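Course Handout 4: Simulated Cameras, Depth, and Planning
Mobile Manipulation Software, Unit 2
Prepared by Tanveer Baloch. Laboratory sessions: Sizwe Oosthuizen.
Revised 2020-07-31

Purpose of this handout

Students are expected to have read this handout before the fourth laboratory session. It covers the path that image data takes from the simulated camera to the planner, and the settings that must be fixed before any result is reported. The arm controller is treated separately in Handout 5. Students who completed the February installation should rebuild the workspace, as the message formats have changed.

4.1 Software used

The course uses three programs. Vuvar is the simulator; it loads the environment, advances the physics, and renders the camera views. Swati is the perception node, which receives color and depth images and publishes a map. Pladov is the planner. It reads the map and the current state of the robot and returns a path, or a failure code if no path is found within the time limit.

Each program runs as a separate process. A process that stops must be restarted by the student and will not be restarted by the launch script. The logs of all three are written to the session folder and must be handed in with the report.

4.2 The camera model

The simulated camera is an ideal pinhole camera. It has no lens distortion, and its focal length is given in pixels in the configuration file. The horizontal field of view is set to 70 degrees for every exercise in this unit. Changing it will change the focal length, and Swati will then place points at the wrong positions unless its own configuration is edited to match.

Depth is stored along the optical axis of the camera. It is not the length of the ray to the surface. A student who confuses the two will find that flat walls come out curved in the map, with the error growing toward the sides of the image. This was the most common fault in last year's reports.

The position and orientation of the camera are published with every image, under the same time stamp. The map must be built with the pose that belongs to the image. Using the latest available pose will appear to work while the robot is standing still and will fail during a turn.

4.3 Surfaces and what is printed on them

Color images and depth images carry different information, and the exercises in this unit depend on the difference. A tabletop on thin legs gives little for a feature detector to match, yet the legs must be present in the map if the base is to drive near them. Landscape imagery rich in texture gives a detector a great many features. The detector does not know whether the rock and trees it responds to are modeled in three dimensions or drawn on a flat surface. For this reason Swati accepts a feature as a landmark only after its depth has been read from the depth image.

A change of floor color is treated in the same manner. An orange wooden floor that gives way to gray at a doorway produces a strong edge in the color image. The map should record a step at that edge only if the depth image contains one.
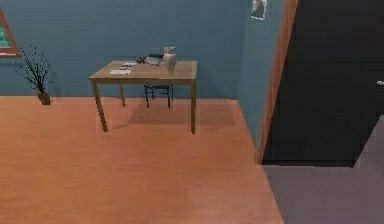

Simulated camera views, rendered.

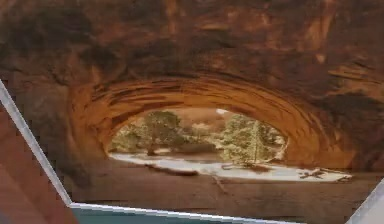

Why is the map built from depth images when the color images show more detail?

The planner needs to know where space is occupied, and depth gives that directly for each pixel. Color must first be interpreted, and an error in that step becomes an obstacle that does not exist or a gap where there is none. Color is used afterward, to attach labels to objects already located.

4.4 From depth image to occupancy map

The steps are carried out in the following order.

1. Discard pixels with no depth value. These are stored as zero and must not be read as points at the camera itself.
2. Convert the remaining pixels to points in the camera coordinate system.
3. Transform the points to the map coordinate system, using the pose with the matching time stamp.
4. Mark the cells that contain points as occupied, and the cells between them and the camera as free.
5. Leave all other cells as unknown.

The third category is important. Cells below a table, behind a door frame, or beyond an unlit doorway may never have been observed. Darkness in a color image is not evidence of free space, and it is not evidence of a closed door. Pladov treats unknown cells as occupied by default, and students should leave this setting in place until Exercise 4c.

4.5 Planning settings

The planning time limit is 700 milliseconds. Runs must use random seed 262 so that reports can be compared. A plan that ends in a failure code is a valid result and should be reported with the code and the final map. Repeating the run under other seeds until one succeeds is not accepted.

4.6 Exercises

4a. Derive the focal length in pixels from the field of view and the image width in your configuration file. Show the working.

4b. Build a map from a recorded turn twice, first with matched poses and then with the latest pose. Submit both maps and explain the difference in one paragraph.

4c. Change the treatment of unknown cells from occupied to free. Report which planned paths change, and state for each whether the robot would enter space that the camera had not observed.

4d. Select one textured flat surface in the environment. Plot the depth of the features found on it and fit a plane to them. Report the largest distance of any feature from the plane.

Submission

Reports are submitted through Rivivov as a single archive containing the text, the logs, and the configuration files. Archives without configuration files will be returned unmarked. Questions on the exercises should be put to Sizwe Oosthuizen during laboratory hours.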